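3.2 Contents of the gift boxes

The boxes in the Vikby series were packed in homes, by the people who would otherwise have packed them anyway, and we did not fix the contents beforehand. Each household chose from food it had already bought. The only limit was weight. A filled box had to come to between 900 and 1050 grams on the kitchen scale, counting the packages but leaving out the box itself. Ten grams over was accepted if the lid could be put on without pressing.

Most of what went in was sold in soft packaging. Sealed pouches, clear bags and vacuum packs have no fixed shape, and the same package can take up quite different amounts of floor space depending on how it is set down. A pouch with a crimped top edge will stand if something holds it from the side. Laid flat, it may cover half the bottom of the box. Vacuum packs behave differently again. The food inside is held tight while the plastic margin around it is often wide, and the margin folds wherever there is room for it.

We sorted packages with the Gerlach list, which groups them by how they hold their shape, and added one class for vacuum-sealed meat. Long flat packages with a raised seam were the hardest to place in a class. They are stiff along their length and soft across it, and 2 of our coders put them in different groups on the first pass. After discussion these were all entered as semi-rigid.

Labels were read where they could be read. Many of the packages carry Chinese text on the front and small print with a barcode on the back, so the side that faced up decided how much we could record. A bag such as the cola-bottle gummies in Figure 2, with its name in large white characters on red, is identified at once. A plain white pouch seen from the back gives only a seam, faint gray print and a small square code. Packages of that kind were entered by type and color, with the product name left blank.

Figure 2 shows one household's open red box on a checkered cloth, with several packages inside. The first view has the red gummy bag held at the box, and the second has packages lying in front of the box, among them a pouch with three short pink sausages.

Figure 2. Food packages and an open red gift box on a checkered cloth.

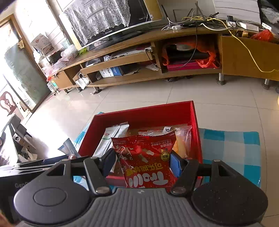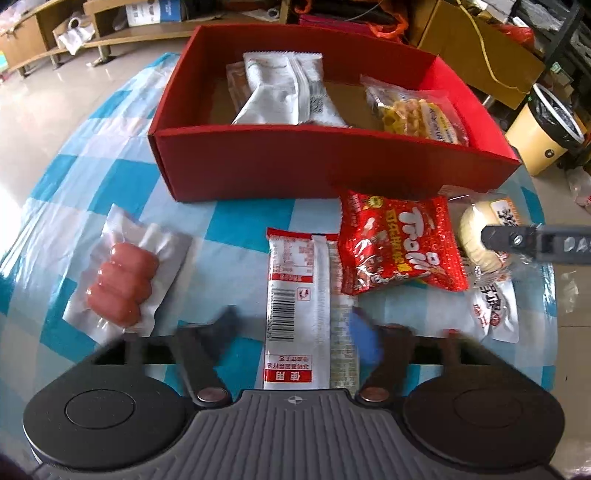 3.3 Placement inside the box

We recorded placement in three ways: which part of the box a package was in, whether it stood, leaned or lay flat, and what it touched. The box was divided into left and right halves as seen by the coder. Finer grids were tried in the July trial and dropped, because soft packages nearly always crossed the lines.

Leaning was the most common position for clear bags. A bag of crisp or brittle food keeps air inside and tips toward a corner, where two walls hold it up. Households seemed to accept this and worked around it, filling the lower side first and sliding thinner packages behind. A thin package put in late often ended up mostly hidden, and we marked these as "covered" if less than half of the front could be seen.

The sides of the box also mattered. In the Gameck boxes, which are shallow, a standing pouch rises over the rim and has to be laid down before closing. The Teno boxes are deeper and can take the same pouch upright. Since the two types were not handed out evenly, we report positions for each type separately in Table 4 and give no pooled figure.

Bright candy bags were often left near the top. When asked about this, several households said they wanted the person opening the box to see the sweets first. Meat tended to go at the bottom or along one side. Some packers gave its weight as the reason, and others said they wanted it away from anything that could be crushed.

3.4 Repacking

A package counted as repacked if it was taken out after its first placement and put back anywhere in the box. Lifting one end to push something under it was coded as an adjustment. We did not code small movements caused by setting down a neighbor, although these were frequent with soft bags. Still views alone do not show the order of placement, so repacking was coded only from the written logs kept by each household.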